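Ruvonness Robotics Club
Workshop tips: getting a simulated house robot ready for the tidy-up task

Posted Oct 4, 2018 by Kenna Menzies

These are the notes from our club handbook, tidied up for new members. Halina Laskowska wrote the first set and I have added to them. They cover the practice rooms for the Rirkirden competition, where a two-armed robot has to find things left lying round a house and put them where they belong. We do all of our practice in the simulator.

Before you start

Save a copy of the room file under your own name. The shared copy is in the Baird folder and should stay as it is. If you move a chair in the shared copy, everyone's scores change and we waste an evening finding out why.

Check the units. The room files are in millimetres and the robot file is in metres. A table that should be 922 mm wide will load as something the size of an airfield if you get this wrong, and the program will not warn you.

Shut down everything else on the computer. The older club machines manage one room and one robot, and a browser with a film running is enough to make the arms jerk.

Setting out the room

Put the big furniture in first, then doors, then small objects. Small objects placed first tend to end up inside the furniture.

Leave the floor clear in the middle of the room until the robot can drive from one end to the other without touching anything. Then add one obstacle at a time. People always want to start with a full, messy room. It looks better but you learn nothing from it, as you can't tell which thing the robot hit.

Drop small objects from just above the floor and let them settle. If you type in a height of zero they sometimes sink halfway into the boards, and the gripper closes on nothing.

Name your objects properly. "Box" is no good when there are four of them. Use the room, the object and a number.

Arms and grippers

Test the arms one at a time. Run the left arm through its full range with the right arm parked, then swap over, then both together. Most of our crashes last year came from the two arms meeting in front of the body.

Close the gripper slowly. Halina's rule is to halve the speed you first thought of and then halve it again. A light object will shoot across the room if the fingers snap shut on it.

Set the friction on the finger tips before you blame your code. The starting value is too low for anything smooth. We use the settings in the file called Cakemis 2, and you can copy those straight in.

Go back to the parked position after every attempt, even a failed one. Starting the next attempt from wherever the arm stopped makes the results hard to compare.

Looking through the robot's own view

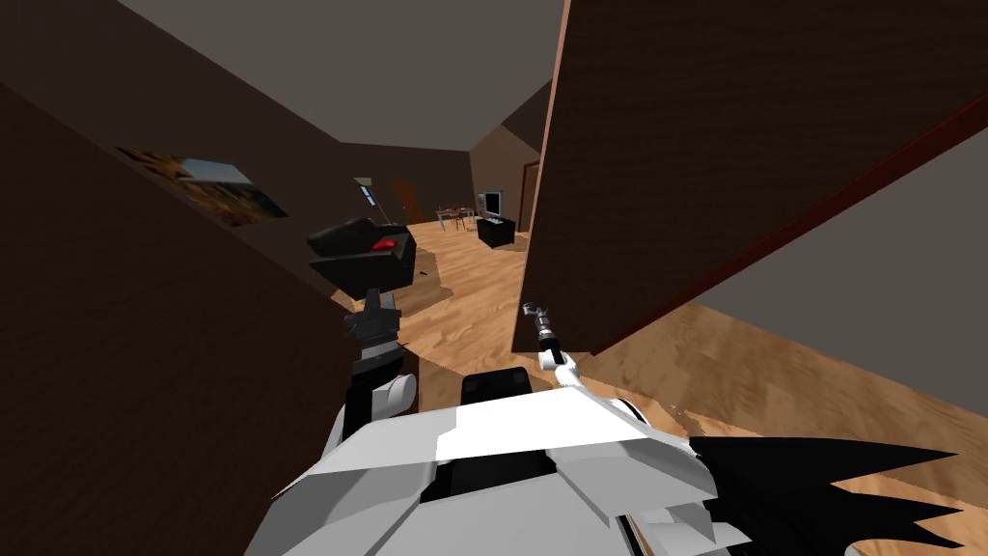 Switch to the head view before you write any code for reaching. It is easy to plan a reach from the overhead view and forget how much of the floor the robot's own body hides. The white plates of the torso fill the lower part of the view, so anything close in will be covered up. Note how near the right gripper is to the big brown panel as well – swing that arm outwards without checking and you could knock it. With a target like the black one with the red patch, ahead of the left arm, try the left gripper first and leave the right one still.

Watch for dark objects with dark shadows. The shadow can be picked up as part of the object, which puts your centre point off to one side. Turn shadows off to get the reach working, then turn them back on, as the competition rooms have them.

Don't rely on straight walls either. When the head is tilted they slant in the view, and any code that looks for upright lines will get muddled. Write down the head angle with each saved picture.

Keeping a log

One line per run is enough: room, object, which arm, result. Write it straight after the run. Halina's log reached 1545 lines by the end of last season and it was the most useful thing we took with us.

If a run fails, save the file before you close it. You will not get the same failure twice by trying to remember what you did.

Change one setting between runs. If you get 17 good runs in a row with the same settings, move on to the next room.

Logs go in the Ruvonness folder, under your first name. Questions about the room files to me, questions about the grippers to Halina.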